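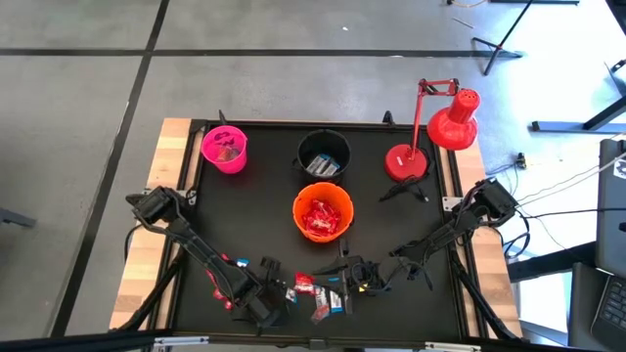 9 Sep 2021

Dye notebook – madder on wool, Matheson batch. Started late, kettle element playing up again so used the gas ring for everything.

Plan from last time was to sort out why the reds are going brown. Jeanine Mulder reckons it's the heat and I reckon it's the water. Both of us prob partly right. Splitting the skeins so we can stop arguing.

Scoured 4 skeins overnight in the tub, neutral soap, rinsed till clear. The Matheson wool is greasier than the Netano stuff we had in April, rinse water was the colour of weak tea for ages. Next time do a second scour before weighing, the weights I wrote on the tags are going to be a bit high.

Mordant: alum at the usual percentage plus a little cream of tartar. Dissolved the alum in a jug first (did NOT do this in April, hence the blotches). Up to a bare simmer, held an hour, left to cool in the pot. Didn't squeeze them, just let them drip over the laundry sink.

Madder: ground root from the Sirberg packet, 1000 g bag, opened today. Finer than the old lot and gets up your nose, wear a mask. Soaked the powder in warm water while the mordant pots were cooling. First water off is the yellowy one. Poured it into a spare jar and kept it, could be worth trying on cotton.

Two baths going:
A – tap water, nothing added
B – tank water plus a pinch of chalk

2 skeins in each. Wetted out beforehand.

Kept both at 40 degrees for the first stretch then crept up slowly. Wanted to stay under 70 but A got away from me while I was on the phone to Reltard about the missing delivery. Don't know how hot it got, thermometer had slid down the side of the pot. So A vs B isn't a clean comparison any more. Bugger. Note it on the tags.
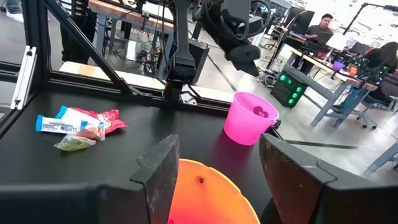

B came along much better to look at, a proper brick red in the pot by lunch. A looked more orange with a brown cast. Wet colour lies though, so no conclusions till they're dry and rinsed. Stirred with the long dowel, gently, wool was starting to fuzz a bit on one of the A skeins. Could be felting from the hot patch, could be that I was heavy handed.

Pulled one skein from each after the hour and left the other one in to cool with the bath. Tags:
A1 out early
A2 left in
B1 out early
B2 left in

Tags are Tyvek, pencil, tied through the figure eights and not round the whole skein. The marker ones bled last time.

Reltard say the delivery went to the old adress. Again. They'll redirect it. That's the iron and the second lot of alum, so no saddening tests till it turns up. I've asked them to take the old address off the account and was told it already had been, so who knows.

Exhaust baths: still heaps of colour in B. Chucked a bit of the scoured fleece in there cold and will leave it overnight with the lid on. A exhaust is murky, might still give a decent peach. Don't tip either one out please.

To do
– rinse all four tomorrow, cool water, no vinegar
– dry in the shade, the back line gets full sun in the arvo
– clip the thermometer to the pot handle!!
– redo bath A with the heat kept down, same water
– ask Jeanine what her tank water tests at, mine is only a guess from the strips
– strain the used root through the old pillowcase and dry it, still some life in it
– weigh the Sirberg bag before it goes back on the shelf, forgot to write down what I took out

Jeanine wants a lightfastness card out of this lot as well. Half under foil, half in the north window. Will cut the strips from A2 and B2 once they're dry, the other two are promised for the weaving samples.

Last updated 9/9, evening

Dye room notes | Contact: leave a message in the dye room book | © the authors | Back to top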